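Speaker notes - Margit Kozma
Food waste at home, evening talk in Rineck

Slide 1
Good evening and thank you for the invitation. Say my name slowly. Ask who threw away some food this week, and wait for the hands.

Slide 2
We asked 34 households in Rineck to keep a diary of what they threw away. 26 gave it back complete. Bread was first, then salad, then cooked rice. Do not read the whole table.

Slide 3
People buy for the week they wish to have, with much cooking. Tell the story of my three cabbages - short version.

Slide 4
Shopping list: write it at home, after looking at what is left. Mention that the July diaries were the worst, many families were preparing to travel.

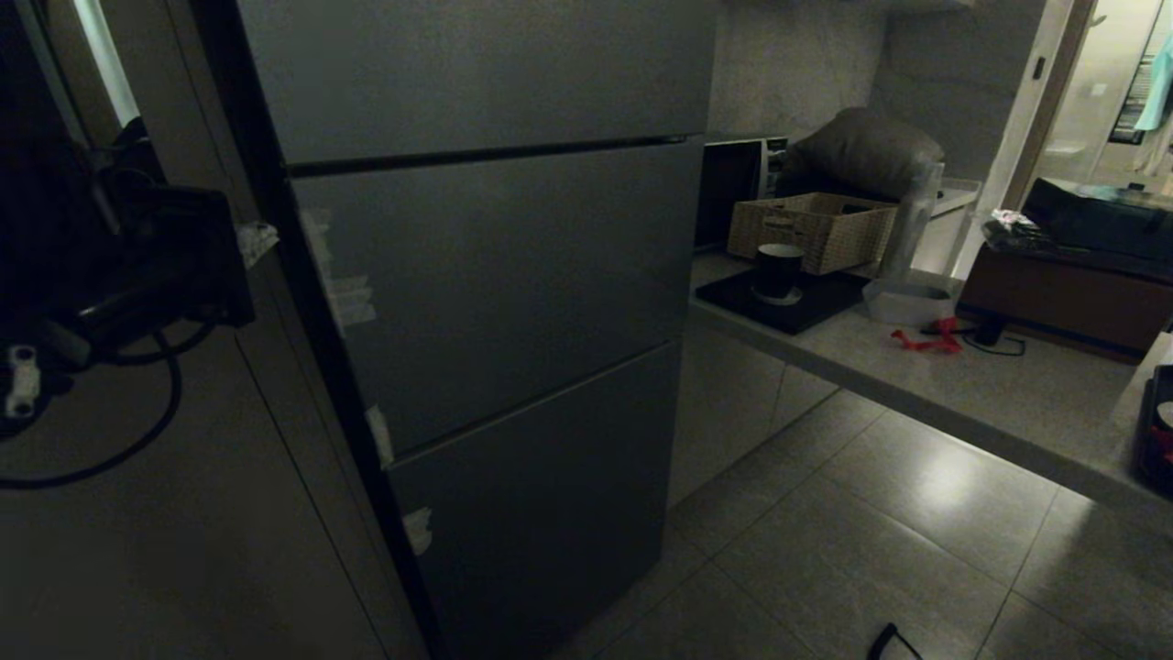

Slide 5
Leftovers get forgotten when they have no fixed place. Choose one place for "eat first" and tell everybody at home. If the fridge is divided like this one, with an upper door, a middle drawer and a bottom drawer, decide which part it will be and do not change it every week. Pause for questions.

Slide 6
Freezing bread: slice before, not after. Leaflets are by the door, up to 50 copies. Next talk is in Conska.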